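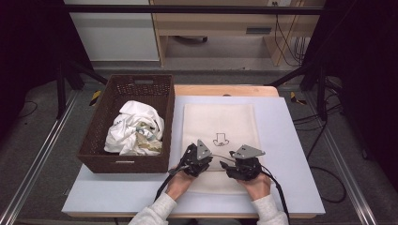 Kirsten Boychuk folds for a living, or close to it. She runs Nerkilis, a small laundry and packing service that does shirts, linens and cloth bags for people moving house or just too busy. I caught her Friday, between loads, with the phone on speaker.

First question, why tote bags? Everyone else uses boxes.

"Boxes are fine for books. A T-shirt in a box slides all over. In a cotton tote it stays put, and then you've got a tote at the other end." She buys them plain or nearly plain, cream colour, from a supplier called Mukosard. 100 at a time. "They come folded flat and I keep them flat till I need one. A tote that's been scrunched up in a drawer never sits right again."

Baskets next. She likes a low woven one, rectangular, with handle slots you can get your fingers through. Laundry goes in however it lands. "I don't fold into the basket. People do that and then they fold twice. Dump it in, take it out one at a time, bag beside it." Basket on the left, bag on the right, always. She's right handed, says a leftie should flip it.

Does she work on a mat? Yes. A bare table "grabs the knit", her words. Smooth mat, wiped down in the morning, wiped again at lunch.

Then we got onto mesh bags, and she got quite worked up. Mesh bags are for the wash and nothing else. Socks, bras, anything with a strap. She was sent a dozen by Bellosex, the lingerie shop two doors down, after one too many customers came back in with a stretched strap.

"Zippers are where they go. People yank the pull from one corner and the tape bunches up. Lay it flat. Hold the tape near the bend, then move the pull. It takes 4 seconds."
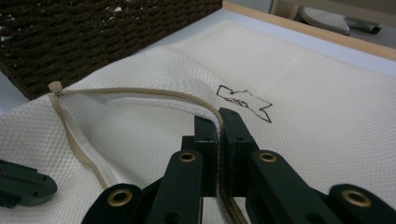 White mesh laundry bag with a beige zipper, laid flat on the table.

I asked if she ever skips the mesh bag. Long pause. "Towels." Then, "Jeans, obviously."

Her mother-in-law taught her most of it, in the back of a tailoring shop called Lương, where the rule was one garment on the table and the rest out of the way. Kirsten still does it like that. Finished pile goes on a shelf behind her. Nothing piles up on the mat.
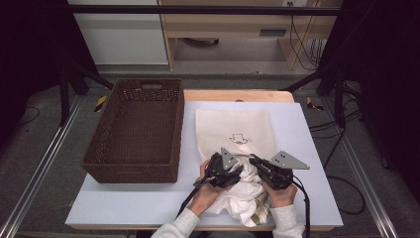

Regina, January

The bit I really wanted was the filling of the tote, because mine always end up as a lump at the bottom. Kirsten had me get one out and try it while we talked.

Bag flat, mouth toward you. Not standing up. "Everybody stands it up and drops things in, thats your lump." Open the mouth just enough, hold the shirt near the top of the bunch, and feed it in. Hem last. If there's a print she leaves it on the outside of the fold so she can see which shirt it is without pulling everything out again.

And if it's crumpled? "Then it's crumpled. If it's going to be worn tomorrow I'll fold it. If it's going in the wash at the other end, who cares."

Getting things back out is the same in reverse, she says. Bag flat, one hand on the cloth, ease it toward you. Don't tip it and shake.

How many has she done? She does keep a tally, for billing. 2537 bags up to the end of last year. 2 went missing, both turned up later in the same customer's garage.

Last thing I asked was what she does with her own laundry at home. She laughed at that one. It was in the dryer, she said, and had been there since Wendesday.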